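Drying Time and Residual Moisture of Household Bedding in Unheated Rooms

Ruba Farah, Raed Hourani, Jade Ellwood
Supervisor: Rania Kanaan
Submitted Fri 13 March

1. Background

Student housing in Dukbridge is mostly older stock with solid walls and no mechanical ventilation. Few units have a tumble dryer, and in winter bedding is dried indoors on racks or over doors. A load of bedding releases a large amount of water into the room air while it dries. If the room is closed, relative humidity rises, drying slows, and condensation forms on the coldest surfaces, usually the window reveal and the outside corner of the room.

Our aim was to measure how long common bedding fabrics take to return to their conditioned weight in an unheated bedroom, and how far the result depends on ventilation. We did not study mold growth directly.

2. Materials

Three fabric types were tested: flat cotton sheeting, polyester-cotton sheeting, and polyester fleece. The first two were cut from new single sheets. The fleece came from one throw. All pieces were washed twice before testing to remove finish, then left in the test room until two weighings a day apart agreed.
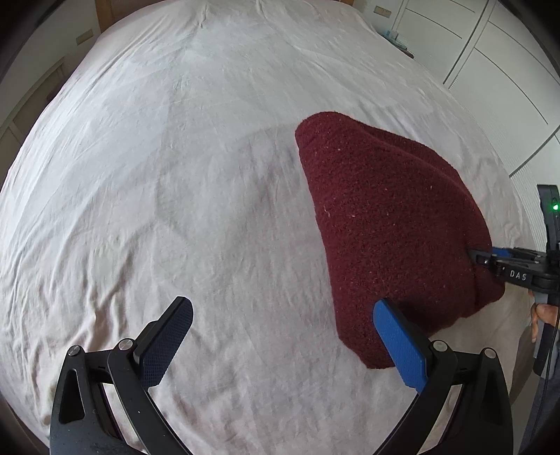
Thickness matters more than fiber type in the early part of drying, when the surface is still fully wet and the rate is set by the air. Fiber type becomes important later. Cotton holds water inside the fiber as well as between the yarns, and gives up the last part slowly. Polyester holds almost none inside the fiber, but a thick pile traps a layer of still air that slows the movement of vapor.

3. Method

The test room was a bedroom in the Bataineh building with one outside wall. The radiator was turned off the evening before each run. Pieces were soaked, spun in the same machine on the same program, and hung on a rack placed away from the window. Each piece was weighed at fixed intervals on a bench scale borrowed from the Skedari lab. The fan was not used in any run.

Two ventilation conditions were compared: window closed, and window open by 80 mm. The door stayed shut in both. A logger on the bookshelf recorded temperature and relative humidity, giving 2,752 readings over the full test period. A total of 44 drying runs were completed. Runs in which the door was opened for longer than the weighing required were discarded and repeated.

4. Results

The cotton sheeting had a mean water load of 251 g per piece after spinning, the highest of the three. It was also the slowest to reach its conditioned weight in both ventilation conditions. The polyester-cotton pieces were consistently the fastest. Fleece fell between the two, with more spread from run to run.

Opening the window shortened drying for every fabric, even though the room became colder. The gain was smallest on rainy days, when the outside air was close to saturation. Folding a piece double over the rack bar slowed drying sharply, and the inner layer was still damp to the touch after the outer layer felt dry.

5. Sources of error

Spin loading was uneven. Pieces at the bottom of the drum came out wetter, and we did not rotate their positions until Zaid Aoun pointed this out in the second week. The earlier runs were kept but are marked in the appendix. The logger was placed at shelf height, above the lower edge of the hanging fabric, so it may understate humidity near the rack.

6. Further work

The Zilley dormitory has the same room plan with replacement windows, and a repeat there would separate the effect of air leakage from that of deliberate opening. A second logger at floor level should be added before any new runs are made.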